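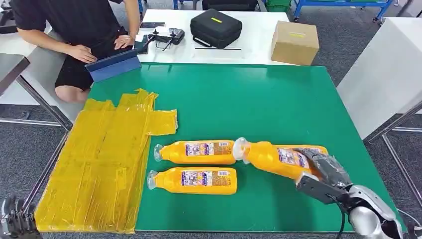
Yellow plastic bottles with clear caps and printed labels.

I got to Bassi a bit early and the door was locked, so I stood on the pavement in Brolness eating a sausage roll and reading the notices in the window. Lost cat, choir practice, somebody selling a pram. Then a voice behind me said, "You've got pastry on your scarf," and that was my introduction to the woman I'd come to interview.

She has run the refill shop at the bottom of the high street for long enough that people in town give directions by it. You bring in your empties, she weighs them, you fill them up with washing-up liquid or rice or shampoo or whatever it is, she weighs them again and you pay for the difference. I've been a customer on and off (more off than on, as she pointed out quite quickly) and I'd always wanted to ask her how on earth you make a living from it.

"Slowly," she said, putting the kettle on in the back. "Ask me another."

She grew up in Lestamska, a village of some 700 people and one shop, and she thinks that's where all of this comes from. The shop sold paraffin, vinegar and cooking oil out of drums, and it was her job to be sent down the hill with the bottles. "I hated it. The paraffin bottle had a string handle that cut your fingers, and if you met anyone you knew they'd make you stop and talk, and you'd be stood there with your fingers going white. I'd have given anything for us to be the sort of family that bought things new in a packet."

I asked whether she'd told her mother what she does now. "Oh, she thought it was hilarious. She came for the opening, looked round, and said, you've spent all that money to be Lestamska."

All that money was mostly a loan, plus what she'd put by from 20 years in the accounts office at Bruter, the builders' merchant out on the ring road. She liked it there, and says so several times, I think in case any of them read this. It taught her about stock and about not being frightened of people who shout. It didn't teach her anything about soap. In her first month she put a big drum of hand wash on a shelf with the tap not quite shut, and went home.

"I came in the next morning at seven and my feet just went," she said. "Down the whole length of the shop on my backside. And you can't mop it up, that's the thing with soap, you add water and you've got more of it. I was still getting bubbles out of the skirting boards at Christmas."

A customer came in at that point, an older man with a rucksack that clanked, and I drank my tea and watched how it goes. He had a jam jar for peppercorns and a milk bottle for vinegar, and something with no lid at all that she sent him home with, empty. They disagreed about the price of porridge oats. He bought the oats. It took ages, and I began to see what she meant by slowly.

When he'd gone I asked her what makes a good bottle, thinking it was a bit of a silly question, and we were on it for half an hour. She has Views. A wide neck, for a start. People fall in love with a tall thin bottle and then stand at the tap for ten minutes while it glugs and spits. Squeezy is better than stiff for anything you use with wet hands. Glass is lovely on a windowsill and horrible in a bag on the bus. And she can't bear a pump, because the pump always goes before the bottle does.

"Old detergent bottles are brilliant," she said. "They're made to be dropped. You'll see one come back and back until the printing's coming off, and there's nothing the matter with it. People apologise to me for them! They say, sorry, it's a bit scruffy. I say, it's holding the liquid, isn't it?"

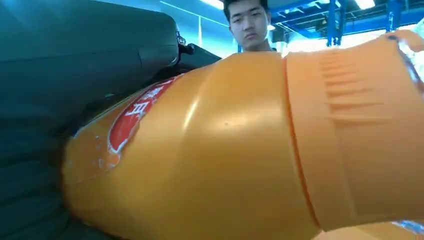

Red label on an orange bottle, with a scuffed pale patch just below it.

Her one firm rule is about labels. If you put something new in an old bottle you write on it what's inside, and she keeps a pen on a string by the till so you've no excuse. This came in after a customer topped up a squash bottle with fabric softener and left it next to the kitchen sink. No harm done, but the husband had got as far as adding the water. "He rang me himself. He was very polite about it. He said it had smelt of meadows."

I wanted to know about the money, and she didn't mind. It costs her 200 pounds a week before she's sold so much as a lentil, and in January she sometimes doesn't see that till the weekend. Dry goods bring people in and cleaning stuff pays the rent. She tried chocolate buttons and ate most of the profit. She tried opening late one evening a week and sat there by herself doing the crossword. What worked in the end was the van - she goes out to the villages and parks up by the bus shelter, and people come out in their slippers with their empties in a washing basket.

"You learn a lot about a house from what it runs out of," she said, and then wouldn't tell me anything more, however nicely I asked.

Does she think of it as saving the planet? She pulled a face. She gets the odd person who wants to be told how good they're being, and she'll do it if the shop's quiet. But most of her regulars come because you can buy a very small amount. A spoonful of cumin if that's all the recipe wants, or 20 pence worth of washing soda for the drain. There's a student who fills an egg cup with olive oil, and she has never once rounded it up.

She'd like a second tap for the washing-up liquid, so there's less of a queue, and she'd like the council to do something about the drain outside. She'd also like a holiday. Her sister has offered to mind the shop and she's thinking about it, though her sister is heavy-handed with the scoops.

By then it was getting on for four and a school run's worth of people had come in out of the rain. I asked if I could buy some rice while I was there. She looked at my hands, and then at my bag.

"What've you brought to put it in?" she said.

I'd brought the paper bag from the sausage roll. She weighed it.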